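Features | Packaging & Materials
Search articles, back issues Go

The Crease Is the Weak Part

How corrugated board is scored, folded and tested, and why the fold line decides the life of a box

By Wenche Fjeld

A corrugated box fails at its folds. Flat panels are strong for their weight and can be modeled with fair accuracy. Corners carry most of the stacking load. The scored lines between panel and flap are where fibers have been crushed on purpose, and a poor score will undo a good grade of board.

Single-wall board consists of three sheets of paper. Two are liners. The third, the medium, is run through heated rolls until it takes a wave shape, then glued to the liners with starch adhesive. The waves, or flutes, run in one direction and give the sheet its stiffness. In a standard box they run vertically, from floor to lid, so that the side walls behave as rows of short columns. The flaps at top and bottom take the same flute direction as the wall they extend from, and the crease between wall and flap crosses the flutes at a right angle.

That crossing is the hard case. A crease that runs parallel to the flutes can wander. If the scoring wheel lands on the crest of a wave, the board resists and the fold rolls over to the nearest valley. A crease that crosses the flutes stays where it is put, but every flute along its length has to be flattened, and the liner on the outside of the fold has to stretch around the result.

What the scoring wheel does

A score is a controlled crush. A raised profile on one shaft presses the board against an anvil on the other. The gap between them is set below the thickness of the board, and the difference determines how much of the medium collapses. Too wide a gap leaves the flutes springy, and the flap will pull away from its fold. Too narrow a gap cuts fibers in the inside liner, and the flap may crack through when it is bent back.

Converters describe this in terms of fold force and springback. Fold force is the torque needed to bring a flap through 90 degrees. Springback is the angle the flap recovers when released. Both depend on moisture. Dry board has stiff fibers and a brittle outer liner. Damp board folds easily and holds its angle, but it gives up compression strength. Most plants aim for a narrow band between the two and check it at the start of each run.

Cudwood, a mid-sized converter that makes shipping cases for furniture hardware, began logging both values two years ago. Its line makes 5 standard sizes, all regular slotted containers. The firm pulls one blank per pallet, conditions it overnight, and folds each flap on a bench fixture with a load cell. By August the log held 1,776 blanks.

The log showed that fold force varied more between shifts than between paper suppliers. The cause was the gap setting. Operators had been adjusting it by the feel of the folded flap, and their preferences differed. A fixed gap for each board grade, posted at the machine, removed most of the spread. The remaining variation followed the humidity in the paper store, which has a loading door on its north side and no vestibule.

Counting folds to failure

Returnable packaging puts a second demand on the crease. A single-trip box is folded a few times between the plant and the recycling bale. A returnable one may be opened and flattened many times, and each cycle works the same strip of fiber.

Juveneck, which rents reusable cases to small repair shops, tests for this with a motor-driven flap cycler. The flap is swung through 180 degrees and back, with a short pause at each end. The test stops when light passes through the crease or when the tear strength drops below half of its starting value. Its best board so far, a kraft-lined sheet with a double score, reached 524 cycles. The same sheet with a single score reached well under half of that. A double score uses 2 parallel creases a few millimeters apart, which divides the bend and lowers the strain on the outer liner. It also makes the finished flap sit less square, and tape has to bridge a wider groove.

Recycled content complicates the picture. Each pass through the pulper shortens the fibers, and short fibers hold less well across a sharp bend. Mills offset the loss with starch and with heavier sheets. Neither restores fold endurance fully. The usual compromise is a virgin kraft liner on the outside, where tension is highest, and recycled paper in the medium and the inner liner.

Opening and closing by hand

Bench fixtures fold a flap along its full length at a constant rate. In use, a flap is gripped near one edge, often at a corner, and the crease takes a twisting load along with the bend. The end of the score nearest the slot sees the largest share of it. Tears in used cases tend to begin there.
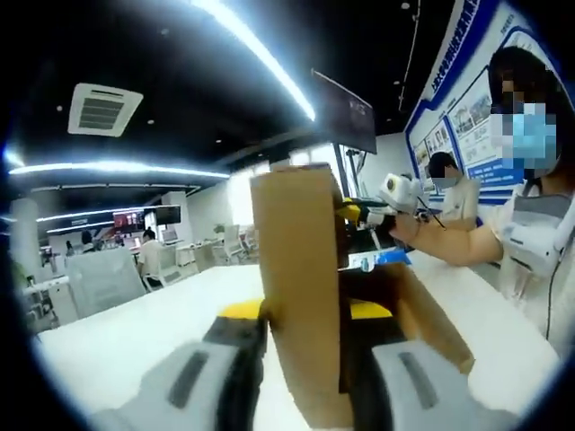
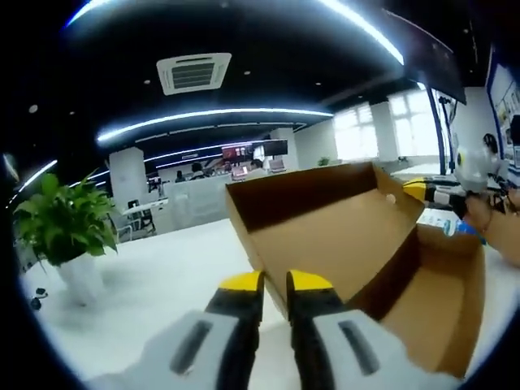

Plain brown board, flap and open box.

Slots and the manufacturer's joint

The slot is the cut that separates one flap from the next. Its width is normally set a little above the board thickness so that adjacent flaps clear each other. Its depth matters more. A slot that stops short of the crease leaves a bridge of uncreased board, which buckles on the first fold. A slot that runs past the crease leaves a hole at the corner, and dust enters through it.

The Clevus slotter head addresses this with a small radius at the closed end of the cut. Ông, a design office that specifies cases for ceramic tile, now asks for the radius on all of its drawings. Its reasoning is conventional: a square-ended slot concentrates stress at two points, and a rounded one spreads it. The tooling costs more to regrind.

The manufacturer's joint, the glued or stitched seam that turns a flat blank into a tube, is tested separately. Glue is standard for light and medium grades. A sound joint pulls fiber from both faces when it is peeled. If the liner surface comes away clean, the adhesive has not wetted the sheet, and the lot is held.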